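The Puppeteer's Apprentice

It takes Manolis Gkikas four seconds to pull a pair of scissors out of a desk caddy with his own hand. Doing it through a robot, he needs most of a minute and a certain amount of bad language in Greek.

Gkikas is a demonstrator at Venurance, a small company on the upper floor of a former carpet warehouse in Bratthorpe. He was hired in September after eleven years repairing sewing machines. His job is to take hold of two lightweight control arms, move them the way he would like a pair of bigger arms to move, and watch the bigger arms do it. Everything gets recorded: joint angles, camera views, the opening and closing of the grippers. Then he puts the scissors back and does it again.

"My mother asked what I do all day," he told me. "I said I tidy a desk. She said I could have started with my room."

The theory is simple enough to fit on the company's mugs, and it has been put there: SHOW, DON'T CODE. You could try to write down everything a machine must know to lift scissors by the loops. People spent decades trying. Or you could let somebody who already knows how to do it demonstrate until a learning program, called Minja in this building, picks up the habit. Minja wants 1,050 demonstrations before it will attempt the desk job alone. When I visited, Gkikas had given it 61 that morning and was looking forward to lunch.

I was allowed a turn. I am a reasonably coordinated adult who can parallel park, and I assumed this would count for something. The control arms feel like desk lamps with opinions. You have no sense of touch, so you find out that you've gripped something by looking at it, and you find out that you've gripped it badly by looking at the floor. I managed to shove the caddy several inches sideways, close the gripper on air and hold that air very securely. My attempt was deleted.

Stelios Rallis, who runs the demonstration floor, was kind about it. New operators spend up to 12 hours on practice runs before a single one is kept, he said, and the worst of them are surgeons and video game players, who arrive confident. What he looks for is boredom tolerance and clean hesitation. A clean hesitation is a pause with a purpose, such as stopping beside the scissors to line up the fingers. A dirty one is a pause in which the operator is thinking about dinner. Minja copies both with equal devotion.

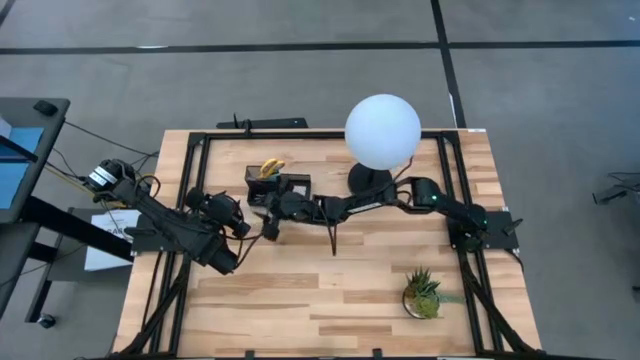
Rallis once lost a whole batch to a young man who gave the arm a tiny flourish after every successful grab. The trained robot flourished too, beautifully, and dropped the object 5 times out of every 12. They kept the video for parties and retrained from scratch.

The customer for all this is Trellwood, which outfits hotel business lounges and would like the desks put straight overnight. Whether a lounge needs two motorized arms to deal with its stationery is a question I raised with Rallis. He said that was Trellwood's department, and that scissors were good practice for anything with a handle.

By mid-afternoon Gkikas had found a rhythm. In, pause, close, lift, back. He said he now reaches for the salt at home the same way, slowly and from above, and that his wife has asked him to stop. Then he checked the clock, rolled his shoulders and took hold of the controls again.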